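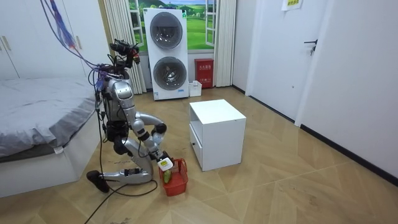

# Pick-and-Place from a Kneeling Position

Humanoid Project Group, final report
Report editor: Kirsten Tremblay

## 1. What we set out to do

Last year's group worked with the robot standing at a table. Their code, which they named Calard, handled reaching and grasping at waist height and nothing lower. Our task was to extend it so the robot could get down on one knee, put small objects into a basket on the floor, and stay balanced while it did so.

We had 11 weeks in the practice bedroom. The overhead tether stayed attached for all runs. It was kept slack enough that it did not carry the robot's weight during a reach, and we threw out any run where someone had to pull on it.

## 2. Software

The system has 4 parts:

- **Zosten** – the kneel controller, new this year
- **Calard** – the arm and hand planner, carried over with changes
- **Vachon** – a small program that finds the basket rim in the head camera view
- **Tedska** – the logger

Zosten took the most time. The first version lowered the robot straight down and put the knee on the floor too hard. The second version shifts the weight over the back foot before bending, which is slower but gave us far fewer aborted runs. We kept the second version and did not go back to the first.

Calard assumed that the area under the hand was clear. On the floor this is wrong, because in a kneel the robot's own leg takes up a large part of the space in front of the torso. We added the leg as an obstacle. The planner then refused some reaches it used to accept, mostly ones that crossed the body.

## 3. The basket

We chose a red plastic basket because Vachon separates colors well and the floor is light tan. The slotted sides caused some trouble early on. The program read the gaps as background and split the rim into several short pieces. Kirsten fixed this by joining any pieces that lay close to the same line.

The basket's position matters more than we expected. If it is too close, the forearm has to fold back and the elbow runs out of travel. If it is too far, the torso has to lean and the balance check stops the run. The best spot was in front of the bent knee and a little to the right.
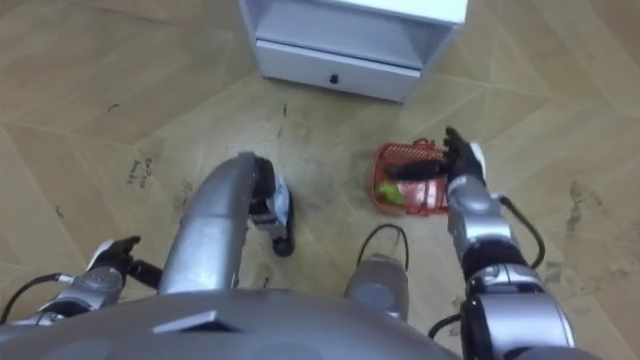

The head camera looks almost straight down during a reach, so the hand and the basket both stay in view until the hand is right over the rim. After that the fingers can hide part of the handle. Vachon now saves the last good rim position and uses it for the rest of the motion – this was a late change and made the release step more reliable.

## 4. Runs

Tedska recorded 556 runs. We sorted the failures into 3 types: the balance check stopped the motion, the rim was not found, or the object touched the handle on the way in. Handle contact was the most common by the end, once the other two had been worked on.

## 5. Problems left over

The robot cannot move the basket itself and then continue. Someone has to reset it by hand. Standing back up with an object in the hand is not supported either, and Zosten will wait in the kneel until the hand is open.

Cables need attention before every session. One check of the leg side and one of the arm side should be added to the startup list in the lab binder. The parameter files for Zosten are in the same folder as the logs, under the October branch.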